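Trotberg Offers to Wash the Pillow Covers You Have Been Avoiding

TRELTOW, November 16, 2020 - Trotberg, the home care firm best known for cleaning carpets people had given up on, today opened bookings for its Sofa Visit, a house call devoted to the couch and everything that has piled up on it, under it and beside it.

The visit costs $55 for a two-seat sofa and takes some 28 minutes when the owner does not stay to talk. It covers vacuuming the seats and backs, brushing the fabric, gathering up pillows that have wandered off, and the job customers ask for most: taking pillow covers off, washing them and putting them back on the right pillows.

"People will clean an oven before they will deal with a pillow cover," said Myfanwy Morgan, who runs the service. "I understand it. You get three corners in, the fourth one bunches up, and you start to wonder if guests really look at it."

Trotberg tried the service in Treltow homes in July. Dark brown and gray sofas made up much of the work, along with the bright pillows bought to cheer them up.

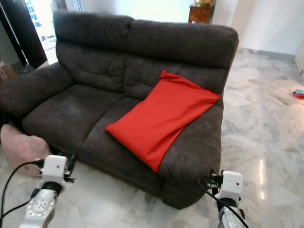 Dark fabric, the company says, is a fine choice for hiding coffee and a poor one for hiding lint. Soft, brushed finishes also tend to show where people sit, and every household seems to have one seat that has done most of the work. Brushing evens out the look of the nap. It will not make an old sofa new, and Trotberg has asked its staff to stop hinting that it might.

Senad Kos wrote the firm's written routine for the visit after watching his own crew do the same sofa four different ways. His version starts at the top of the back cushions and works down, on the grounds that crumbs do the same. Pillows come off first and go into a clean bag. Creases between cushions are done with a narrow nozzle, by hand, slowly. Coins go in a dish. Anything edible goes in the trash without discussion.

Covers are washed separately by color, a rule that applies with special force to red. "Red next to pale pink is how you get two pink pillows," Kos said. "I have paid for that lesson, and so has my sister."

Each cover is turned inside out, closed and washed cold, then dried flat. Flat pillows are shaken and squeezed back toward their old shape, though a pillow that has spent years behind somebody's back may have settled on a shape of its own. Customers who would like new filling can order it through Grallex, a Trotberg supplier, at extra cost.

The company has also taken a position on placement. Pillows go back one to a seat, upright, unless the customer says otherwise. The diagonal drape, in which a pillow or its cover is left sliding gently toward the front edge, remains popular in private homes and will be respected on request.
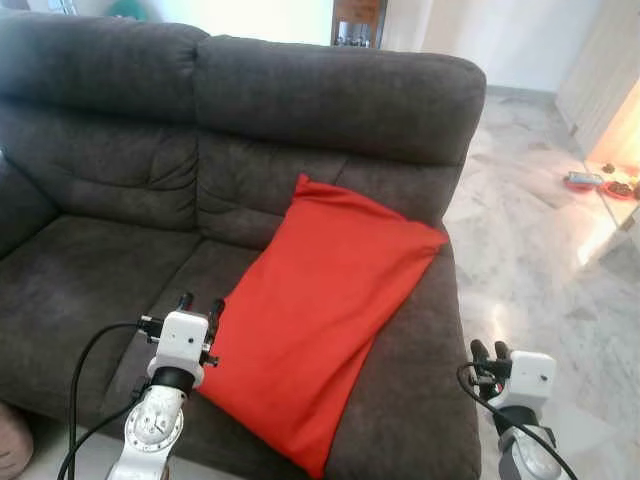 Can the covers be washed and returned on the same day?

Trotberg takes the covers away and brings them back within 2 days, pressed and ready to go on. Customers who cannot face an uncovered pillow for that long may borrow a plain cover in the meantime.

Early customers have been pleased, with reservations. Rhun Howells, a Treltow piano tuner, booked a visit for a sofa he had planned to replace. "It looks much better," he said. "Now I notice the rug." Trotberg cleans rugs as well and has sent him a price list.

The Sofa Visit is available on weekdays in Treltow and in nearby Sârbu. Leather sofas are not included for now. Sofa beds are accepted if they can be opened by one adult without injury. Stairs are no problem, as the sofa stays where it is.

Bookings can be made by phone or at the Trotberg shop counter. Customers are asked to clear toys and remote controls beforehand, and to mention any pillow with sentimental value.

Press contact: Romain Huet, Trotberg, Treltow office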